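Automation | Home & Floor
By Noemi Tedesco
January
6 min read

Clear plastic remains the item that most household machines would prefer to leave on the table. Depth sensors that work from reflected light tend to read straight through a thin transparent wall, or return a patch of noise where a highlight falls. A person clears the same container without looking twice.

Stelthorpe, which builds tabletop manipulation systems for small packing shops, has spent the winter on this class of object. Its current controller, Collet, learns from human demonstrations. An operator works with a gripper in each hand, and the motion of the jaws becomes the training signal. The present set holds 534 demonstrations of two-handed work with open-topped containers.

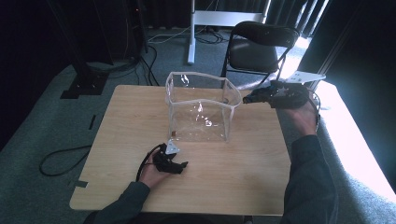
Two hand-held grippers at a transparent container on a wood-grain table.

Working through grippers has one clear advantage over filming bare hands. The operator is limited to the same parallel jaws the machine will have, so a demonstration cannot depend on a thumb and four fingers. It also has a cost. Operators slow down, and the policy inherits their hesitation - a pause before contact that serves no purpose on a production line.

In trials at the Stiston packing floor, Collet was given a simple chore: lift a clear bin by its rim, tip out any loose pieces, set it down upright. It completed the sequence on 6 of 10 attempts. Two failures were missed grasps, with the jaws closing short of the wall. The other two were crushed rims. Opaque bins of the same size gave no trouble in a matching run.

Clollard, a competing firm, takes the other route and puts force sensing in the fingertips. Contact is then felt even where vision fails, though each fingertip adds wiring and calibration time. Its engineers recalibrate at the start of every shift.

Neither system is ready for a kitchen. On a shop floor, where the bins can be swapped for opaque ones, the question is mostly one of price - and a box of gray bins is still cheaper than a better sensor.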